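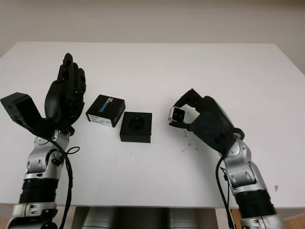

Workroom gallery, July

Quick page, sorry, promised this to people ages ago. The workroom is done. Well, mostly done. Painted, cleared, new table in, lights changed. Putting what I've got up now and will add the rest when Luuk finds his cable.

For anyone who hasn't been up: room 34, top of the back stairs, the one that used to be the grey room with the brown cupboards. Cupboards are gone. Grey is gone too.

The table

White top. Plain as plain. We went back and forth on this for weeks, Ismail wanted a dark one because of marks, Ekua wanted white because you can find a dropped needle on it. Ekua won. It's a Rullex, $381 with delivery, came in two boxes and the second box was a day behind the first so for one night we had legs and no top.

A few notes on living with it:

Wipe it before you leave. Warm water, a drop of dish soap, dry cloth after. The blue cloths on the hook are for the table, the yellow ones are for the sink, please don't mix them up, I can tell.

No mugs straight on the surface. Coasters in the drawer.

Cutting mats go down BEFORE the rotary cutter comes out. The old table had more lines on it than a road map and most of them were mine.

No permanent marker without paper under. Nana already tested what takes it off (rubbing alcohol, small circles, patience) and would rather not do it again.

Long side against the wall when you're sorting fabric, pulled out when two people are folding. It does move. Lift it, don't drag, the floor was just done.

The wall colour

Everybody asks. It's called Sedard, from the Vadik range, eggshell finish. On the little card it looked like porridge. On the wall it's a soft pale beige, a bit grey depending on the time of day, and I like it a lot more than I thought I would. Two coats over primer. Adjoa did the edges freehand, no tape, and they're straighter than the taped ones I did behind the door. Don't look behind the door.

If you are touching up: stir it properly, it settles. There's half a can left on the bottom shelf of the landing closet with the room number on the lid. Small roller, not a brush, brush marks show up in the afternoon sun something awful. The filler underneath was sanded with 200 grit, go gentle, it comes away fast.

Nothing gets taped or tacked up on the table side. I know. I had a whole plan for a corkboard. But we had it plain for a week while the paint cured and everyone agreed it was nicer to work facing it, so the corkboard is going in the hallway insted.

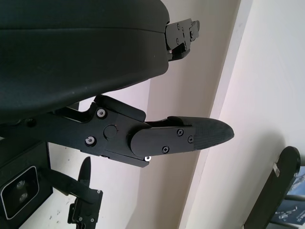
Amegashie House Textile Club, Workroom Group

More of the wall colour, closer in. Pale, and it stays pale even next to a lot of black.

The lights

Changed all the bulbs over to 3000 K. The old ones were that cold blue kind and you couldn't match thread under them to save your life. I did a whole navy hem in black once and didn't find out until I was on the bus. Warmer now. Ekua says a little too warm for sorting whites from creams and she might be right, so we're keeping one of the old bulbs in the clip lamp for that. Clip lamp lives on the windowsill. Please put it back on the windowsill.

What got thrown out, what didn't

Gone: the brown cupboards, the carpet offcut, the chair with the tape on it, the box of zippers with no pulls, every pattern that had half its pieces missing. Ismail went through the pattern box one envelope at a time over two evenings and I thought he'd never speak to us again.

Kept: the good shears (label on the handle, FABRIC ONLY, means you), the button tins, the ironing board, the tall stool, the radio.

On the landing, free to take until the end of the month: two bags of wool ends, a stack of magazines, curtain rail with brackets, a picture frame with no glass. Whatever's left goes to the thrift store with Luuk.

Storage, for now

Clear tubs under the window, lids on. Cottons to the left, wools to the right, anything stretchy in the middle. Felt has no home yet. Thread is in the drawers by colour, and if you don't know if something is teal or green just pick one and be brave. Interfacing rolled, never folded, the creases don't come out.

Adjoa is making labels. Until then there's masking tape with my handwriting on it, sorry in advance.

Who did what

Painting, Adjoa and Nana Agbeko, plus me on the bad bits. Table put together by Luuk Peeters, who read the instructions after. Cupboards out and down the stairs, Ismail Naciri and his brother-in-law, who we owe lunch. Ekua Dankwa did the lights and the colour arguing. Soup by Nana, twice, the second one with the dumplings, several people have asked for that recipe and it's on the fridge downstairs.

Still to do

Blind for the window, the measurements are written down somewhere, I had them on an envelope.
Hooks behind the door, will also hide my edges.
Second set of coasters.
Felt.
Someone to look at why the tap knocks.

Using the room

Same as before, put your name in the book by the front door, mornings are quieter, evenings after 6 it's usually the quilting lot and they spread out but they'll make space if you ask. Last one out does windows and lights. Heater off at the wall, not just the dial. If you move the table for something, move it back, long side to the wall.

Before pictures: yes there are some, no I don't have them, they're on Luuk's old phone. He says he'll get to it. If anybody else took any of the grey days send them over to me or leave a print in the club tray downstairs, even blury ones.

Right, got to run, the dryer's finished. More when I have it.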